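Keeping a Residents' Dining Room Open: An Interview with Madhu Tripathi

The Kandpal Residence serves lunch and dinner to 200 older adults. Its dining room has been under the direction of Madhu Tripathi for 19 years, a period in which the residence has changed ownership, rebuilt its kitchen and revised its menu policy more than once. She met with the newsletter in her office beside the serving line to discuss the most recent revision, which takes effect on 7th December.

Under the new policy, residents will no longer choose their meals a week in advance. They will choose at the table. Ms. Tripathi described the change as overdue.

"A person of eighty-four does not know on one day what she will want to eat six days later," she said. "I do not know that either. We asked for those slips because they made ordering simple for us, and we went on asking long after we had stopped reading them closely."

The slips also produced waste. During a trial in the east dining room, the kitchen set aside the advance orders and recorded what residents asked for once seated. In one week, 53 lunches differed from the slip. Many of the residents concerned had simply forgotten what they had written.

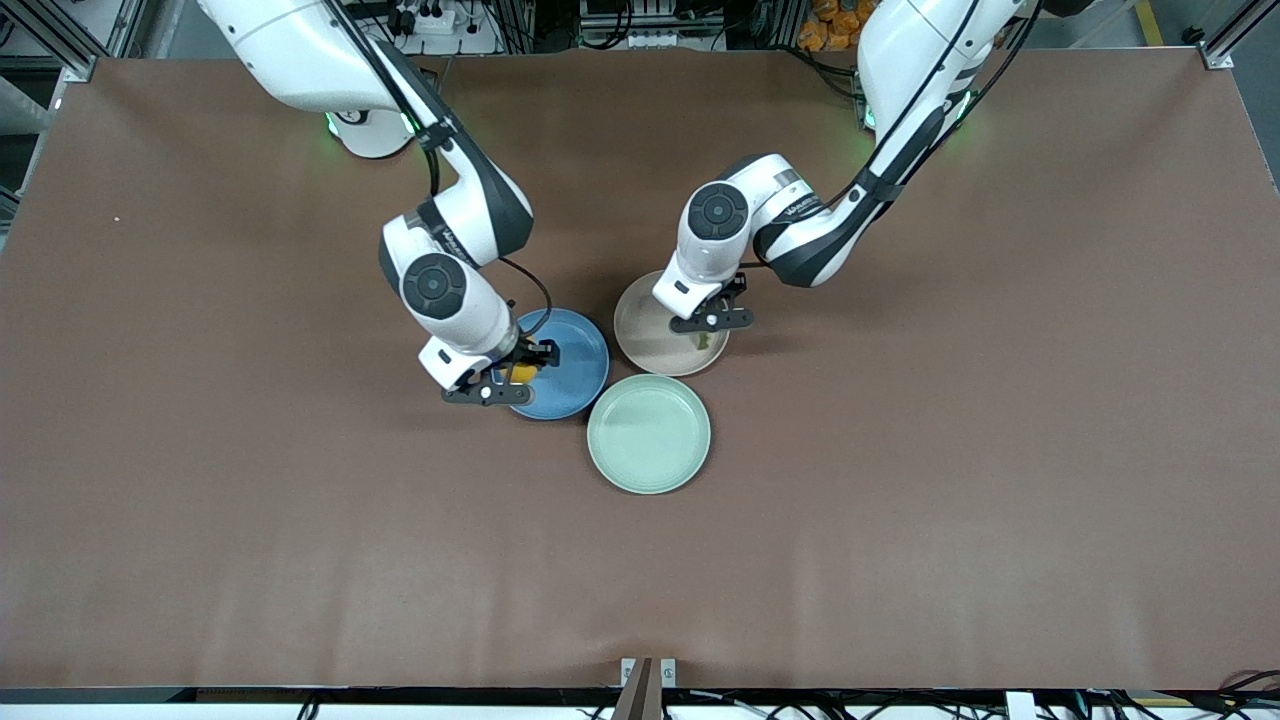 Ms. Tripathi said the more difficult question was portion size. The residence had for years served a single standard plate, set by a nutrition guide that the previous owners adopted. Residents with small appetites found it discouraging.

"When a large meal is put in front of someone who is not hungry, that person often eats less than she would from a small one," she said. "She looks at it and puts the fork down. Our servers knew this. They had been quietly giving half portions to certain tables for a long time, and then offering seconds. What we have done is write down what they were already doing."

The written version allows for a small, medium or full plate at every meal, with seconds available until the end of service. Dietary orders from a physician still apply. Servers will note what is returned, and the notes will go to the nursing office each evening.

Asked about flavor, Ms. Tripathi was direct. The sense of taste weakens with age, she said, and many of the residents are on reduced salt. Her cooks now rely on vinegar, fresh herbs, toasted spices and citrus added at the last minute. A fish dish that was sent back regularly last winter is now among the most requested.

"Sour is the taste that stays with people," she said. "Put it on the table and let them add it themselves. They have seasoned their own food all their lives."
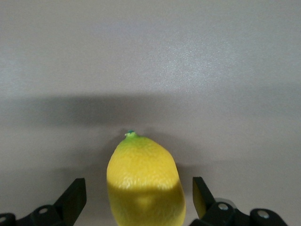

Santosh Chauhan remarked, on reading a draft of this article, that the same reasoning ought to extend to mealtimes, and that dinner at five o'clock had never suited those residents who worked late shifts for most of their lives. Ms. Tripathi agreed in part. A later sitting is under review, she said, though it depends on staffing — the evening crew already stays past its scheduled hours to finish the dishes.

She was more cautious on the subject of guests. Families have asked to eat with residents without booking, and the room cannot always seat them. For the present, one guest per resident will be admitted without notice at lunch. Dinner guests should continue to call the front desk by noon.

The new menus, in large print, will be placed on the tables before the first lunch under the policy. Residents who prefer to keep the advance slip may do so by speaking to their server.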